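Household robots: are we there yet?
General Discussion > Automation

gumleaf_gary
28 February 2020
Saw the Greltero stand at the home show. Their machine folded 3 towels while I ate a sausage roll, and the bloke running it reckons it'll be doing the whole family's washing by May. Anyone here believe that? Asking price wasn't on display, which tells me plenty.

torque_wrench
Towels are the easy one. Square, flat, all the same colour. We trialled a Montes arm at work for loading parts trays and it was great until the trays came from a different supplier with a lip on the edge. Then we had 280 rejects in a shift and a person standing next to it for the rest of the week.

Clothes are worse than trays. A tray at least keeps its shape when you pick it up. Grab a shirt and you've got a different object in your hand.

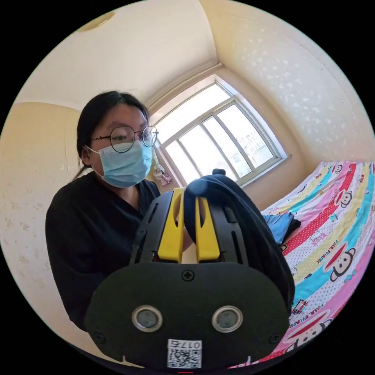 And dark clothes are the worst of the lot. Black cloth on black cloth, where does one fold stop and the next one start? I can't tell half the time with the light on, and I've had 40 years of practice. Then you dump it on a bed with a loud patterned sheet and expect a camera to sort out which bits are laundry. I'll believe it when I see it done in a normal bedroom with the sun coming in the window.

patchbay
Bit harsh. Two fingers and a decent camera can do a fair bit now, and people are teaching these things by holding the gripper themselves and doing the job by hand. You don't need to program every fold if it can learn from a few thousand goes.

torque_wrench
Learn from people, sure. But a person feels the cloth slipping before they see it. What does the plastic finger feel?

patchbay
Some of them do have touch sensing. Dilimier had a paper on it.

gumleaf_gary
A paper isn't a pair of folded trousers, mate.

loonie_toonie
Our vacuum robot has been beaten by the same rug fringe 200 times, so I'm with Gary. I'd pay good money for something that only matched socks. Is the Loltach one still on preorder?

patchbay
Still on preorder. I've got my deposit down, so go on, laugh.

torque_wrench
Post a video when it does a fitted sheet.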